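Robot cell taking over end-of-line panel test – what happens to the test techs?

Posted in Workplace Automation, 08/02/2019

Janaína Moura

I run second shift in the test area at the Gedwood plant in Bradville. We build small control panels: push buttons, sliders, toggles, a rotary switch and a patch section with banana jacks. Every unit gets a functional check before packing. At present a technician presses each button, runs the sliders, throws the toggles, steps the rotary through its positions and moves the patch leads according to a card. The result goes into the test log by hand.

Engineering is bringing in a two-arm cell to do the same sequence. It is being tried on a training box that has most of our control types on it, and the plan is to move to production units once the sequence is stable.
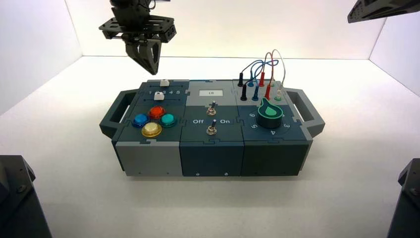 The buttons and toggles don't worry me much. The patch leads do. A technician can feel when a plug is not fully seated and pushes it again without thinking. I have been told the cell will use a force limit for this, but I have not seen a number, and I don't know who sets it.

My other concern is the people. I have technicians who have done this check for years. The official line is that their jobs will "shift toward supervision." No job description has been issued. What did their day look like afterward at places that have already done this? And who should own the test sequence, engineering or the floor?

Leite

We did this on a similar product. I was a test technician before and I am a cell technician now, so I can give you the floor side.

The manual check was a steady job. You had a unit in front of you all shift and your pace was your own within limits. With the cell, most of the shift is loading trays, clearing stops and retesting rejects. Retesting is where the skill went. Our first month on the cell produced 1047 rejects, and 900 of those passed when a person checked them by hand. The usual faults were:

Lead draped over a knob, so the fingers closed on the cable as well as the knob.
Plug inserted at a slight angle, force limit reached before it was seated.
Toggle pushed but not past center.
Slider stopped one mark short because the unit sat crooked in the nest.

None of those are product defects, but somebody has to tell them apart from the ones that are. Management had planned for one person per shift on the cell and had to go to 2 until the nest was redesigned and the cable routing was written into the sequence.

On the force limit: ask for the value in writing, and ask for the pull test that backs it up. Ours was set by the integrator from a data sheet for new plugs. Worn plugs go in easier and come out easier. We ended up with a separate limit for the test leads and a replacement interval for them, neither of which was in the original proposal.

On ownership: engineering owns the program, the floor owns the test card. If the card changes, the program has to follow, and a technician signs off on it by running the same unit both ways. Get this settled before the cell goes live. At our place it was left open and for several weeks the card and the program did not match.

As for pay, we got a new grade, but only after the retest work had been logged for long enough to show what it was. Start a log on day one with the stop code, the time to clear it and the actual cause.

bunis67

Depends on the company. Where I work they said nobody would lose their job and nobody did, but they didn't replace people who left either. Get the job description before the trial ends, not after. Also the cell is boring to watch, so rotate people.

Janaína Moura

Thanks to both. I asked for the force limit and was told it is "still being tuned," so I have requested the pull test along with it. The log sheet goes out to both shifts on Monday – stop code, time to clear, cause, initials.

Leite, did your technicians get access to the program to correct positions, or did every change go through engineering?

Leite

Positions yes, within a few millimeters, with a password and a change record. Force and speed no. That split has worked for us. Everything outside it goes on a request form, and engineering has until the end of the next shift to answer.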